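Chapter 4
Managing Visitor Numbers

Some places receive more visitors than they can comfortably hold. A narrow street fills up, a bus stops running on time, a footpath wears down to bare rock. When this happens often enough, the people in charge of the place have to decide whether to limit visits, spread them out, or leave things as they are. This chapter looks at how those decisions are made and what tends to follow from them.

We begin with a term that will come up many times. Carrying capacity is the number of visitors a place can take before something people care about starts to get worse. The definition sounds simple, but it leaves a question open. Worse for whom? A hotel owner, a schoolteacher who rides the morning bus, and a day visitor with a camera may each give a different answer, and each may be right from where they stand.

For this reason most planners now speak of several capacities. Physical capacity is the easiest to measure: how many people fit on a pier or in a parking lot. Ecological capacity has to do with plants, animals, soil, and water. Social capacity is the point at which residents or visitors find the crowding hard to put up with. The three rarely match. A beach may have room for many more towels long after the people who live behind it have stopped going there.

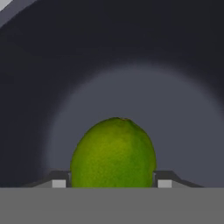

Social capacity also changes with the season. Residents who put up with full sidewalks in summer may be much less patient in February, when they expect to have the town to themselves. A planner who only surveys people in the high season will miss this.

Case: The Brellasau Ferry

Brellasau is a lake village with 2477 permanent residents. It can be reached by one road and by a passenger ferry. For years most visitors came by car and stayed overnight. After the ferry company added a second boat, the pattern changed. Many more people came for the day, arrived in the late morning, and left before dinner. Overnight stays hardly moved.

The village council first tried a voluntary plan. Tour companies were asked to book their landing times in advance. Larger companies did so, but smaller ones often did not, and the late morning boats stayed full. The council then capped each landing at 60 passengers during the busiest part of the day and charged a small landing fee, collected with the ferry ticket. Residents, their guests, and people with a hotel booking did not pay it.

Noémie Fehr studied the village before and after the change. Her main finding was that the cap did more than the fee. The fee was low compared with the price of the ticket, and few day visitors knew they had paid it. The cap, on the other hand, pushed people onto earlier and later boats. The total number of visitors fell only slightly, but the main street was easier to walk along at noon.

The effect on business was mixed. Bakeries opened earlier and sold more. Two of the lunch restaurants lost customers, and one of them changed its hours. Renters of rowboats reported no difference. Souvenir shops were divided, and their owners could not agree on whether the ferry, the weather, or the exchange rate was to blame. 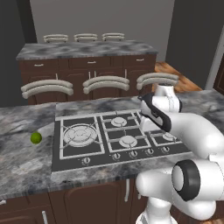
Embla Eide reads the same results differently. In her view the village solved a crowding problem at the dock and left the larger one alone, namely that day visitors spend little and the cost of serving them falls on residents. She would have set a much higher fee and dropped the cap altogether. "You are managing a line," she told a planning seminar, "when you should be asking what the visit is worth to the people who live there."

Her objection points to a choice that runs through the rest of this chapter. A cap controls numbers directly but does not raise much money. A fee raises money but controls numbers only if it is high enough for people to notice, and a high fee keeps out visitors with less to spend. Many places end up using both, in amounts that reflect local politics as much as any calculation.

Section 4.1 covers the methods used to count visitors, including ticket records, gate counts, and surveys. Section 4.2 turns to timed entry. Section 4.3 deals with fees and exemptions, and comes back to Brellasau to look at how the landing fee was spent in its first 6 years.

Key terms in this opening: carrying capacity, physical capacity, ecological capacity, social capacity, landing fee, day visitor.

Related reading
Counting People at the Gate: A Short Guide
Hwa-young Ko, Timed Tickets and Small Museums
The Varkero Trail Permit, Before and After
Jong-dae Nam, Who Pays for the Parking Lot?
Chapter 5: Seasonal Work and Housing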